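Melton Cell 6: Questions About the Grip Fault

Last updated 16th April by Kenza Naciri, line support

We keep getting the same questions about the fault on the Melton pick-and-place cell, so they are collected on this page. Some of the answers are less complete than people would like. Where we don't know, we say so.

What went wrong?

The robot closed on a tub of cleaning gel, reported a good grip, lifted, and let the tub go partway to the tray. The arm carried on and "placed" nothing. It then went back for the next tub as if the job had been done. This happened several times before an operator hit stop. The log for the whole period shows no errors.

How can the log show no errors if tubs were falling?

The log records what the gripper believes. The grip check looks at how far the fingers have closed and whether they met resistance. If both numbers fall inside the window, the cell writes "held" and moves on. Nothing checks again during the lift. A tub that slips out after that point is still "held" as far as the software is concerned. We asked Frei, who wrote the control software, why there was no second check. They told us it was left out to save cycle time.

Was it the gripper or the product?

Frei's first answer was the product. Their first report says the tubs are "outside the expected presentation," meaning they were lying on their sides and the program was taught with tubs standing up. That may be true. But tubs tip over. They tipped over on the old manual line too, and people picked them up anyway. A cell that was sold to us as able to handle mixed orientation should not need every tub to stand at attention.

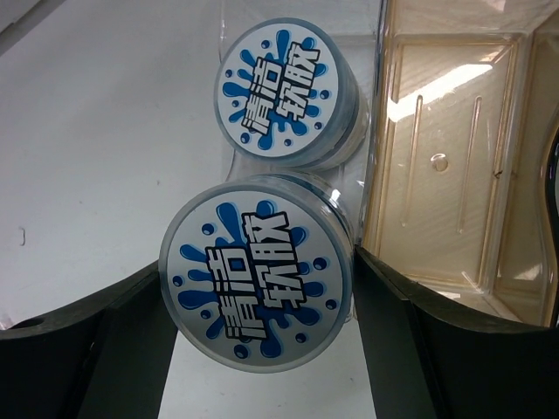

The sides of these tubs are also ribbed, so the fingers can settle on the high points of the ribs and have very little surface to hold on to. We think this matters more than the tipping. Frei disagrees. Neither side has run a test that would settle it, and until someone does, I would be careful about repeating either version as fact.

Could loose plastic wrap have caused it?

It could. Thin clear film is hard for the camera to pick out, and a fold of it between finger and tub would lower the grip without changing the closing distance very much. Hekar, who service the gripper, list film as a "contributing factor" in their visit report. They did not find any film in the fingers. I would call it a suspicion.

Was anyone hurt?

No. One operator, Maëlle Campbell, reached toward a dropped tub while the arm was paused between cycles. The guard door was open and the arm did not move, so the interlock did its job. She reported it herself, and it is being treated as a near miss. Paused is not the same as safe. If something falls inside the guard, stop the cell, lock it off, then go in.

The sales sheet says 935 good picks out of 1000. Isn't that acceptable?

Read the small print. That figure came from the supplier's acceptance run, with upright tubs set out by hand. It also counts a pick as good when the log says "held" — the very signal we now know can be wrong. I don't think it tells us much about a normal shift. We have asked for the run to be repeated with a person watching the tray.

Has it been fixed?

Partly. The lift is slower and the closing force has been raised. Frei calls this a fix. We call it a setting change, and it brings its own worry, which is crushed tubs and popped lids. Please check lids on anything that comes off the cell.

What about the Zalora sensor?

Zalora makes a fingertip pad that is meant to feel a slip as it begins. We have one on loan until December. The demo went well, but demos generally do. It will have to get through 100 tubs lying down, with no drops missed by the log, before anyone orders a second one.

Can I run the cell without an operator present?

No. Unattended running is off until the repeat test is signed. Ignore the old sheet taped to the cabinet, which says otherwise.

What should I do if I see a drop?

Press stop before anything else. Leave the tub where it landed, write down the time, and call line support. Do not clear it and restart to keep the count up. Every drop that gets tidied away is one more that the log says never happened, and we already have plenty of those.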